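5 Setting up the grasp planner

This section covers the first run of the Rovine grasp planner on an arm that has already been calibrated. If you have not finished hand-eye calibration, go back to section 4. The planner will start without it, but every grasp will be offset and the error is easy to mistake for a bad camera driver.

You need the arm controller running, the camera service running, and an operator at the stop button for all steps that move the arm.

5.1 Start the services

1. Log in to the control PC and open a terminal.

2. Start the controller bridge with rovine bridge start. Wait for the line "bridge ready". On a cold start it can take almost 41 seconds.

3. Start perception with rovine perceive start. The default port is 1004. If another program holds that port, change it in perceive.conf and in planner.conf. The two values must match.

4. Check both with rovine status. Each service should show as up. If perception shows as waiting, it has not received a depth frame yet. Look at the camera cable first.

Note: Releases before Sep 3, 2018 used a single service for the bridge and perception. Configuration files from those releases will not load. Run rovine convert on the old file and check the result by hand, mainly the joint limits.

5.2 Define the work surface

The planner treats the table as a flat plane and will not send the gripper below it. The plane has to be fitted once for each table position.

1. Clear the table and move the arm to its park pose.

2. Run rovine surface fit.

3. Read the residual printed at the end. A value of 3 mm or less is fine. A higher value usually means something was left on the table, or the arm was in view.

4. Save with rovine surface save and give it a name. The Trevton lab uses the table name plus the initials of whoever did the fit, which has worked well enough.

Caution: Raised edges and side rails are not part of the plane. Add them as keep-out boxes in surface.conf before you let the arm move. The elbow can reach them even when the gripper is well inside the table.

5.3 Check the object list

1. Place a mixed set of objects on the table. Use different heights and include something soft.

2. Run rovine perceive once. The viewer opens with an outline around each object it found.

3. Compare the outlines with the table. Clear or translucent cups often come back with holes in them, or as two objects. Raise fill_gap one step at a time until the outline closes.

4. Check thin metal items such as forks. They lie close to the surface and may be dropped as noise. Lower min_height if this happens, but not below the residual from 5.2.

5. Check anything that sits inside something else. A bowl on a tray should be listed as a child of the tray. If it is listed on its own, the planner may try to move the tray with the bowl still on it.

Note: Cloth is tagged as deformable and skipped by default. To include it, set allow_soft to yes. Femi Jibrin keeps the tested cloth settings in the shared folder.

5.4 Run a hover test

The hover test plans a full approach and stops above the target without closing the gripper. Do this before any real grasp.

1. Set speed_scale to slow.

2. Pick a target in the viewer. A small round item with open space on at least one side is a good first choice.

3. Run rovine plan --hover. Watch the preview all the way through. Pay attention to the elbow as well as the fingers.

4. If the preview looks right, press Enter to move. Keep one hand at the stop button.

5. When the arm stops, look at it from two sides. The fingertips should be over the target you picked. If they are off to one side by the same amount for every target, repeat calibration. If the offset changes from target to target, the fault is more likely in the outlines – go back to 5.3.

Caution: Do not reach under the gripper while the planner is in hover. The motors are live and the next command will move the arm without a prompt.

If no plan is found, the planner prints a reason code. "No approach" means that every path down to the object touches a neighbor. Move the neighbor or choose another target. "Timeout" means the search reached its limit, set to 2000 ms as shipped. Raising it helps in crowded layouts, though the pause before each motion gets longer.

Save the log when the test passes, under the same name as the surface file from 5.2. Section 6 reads both files and will stop if the names differ.
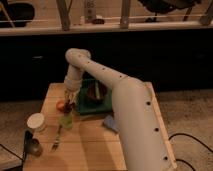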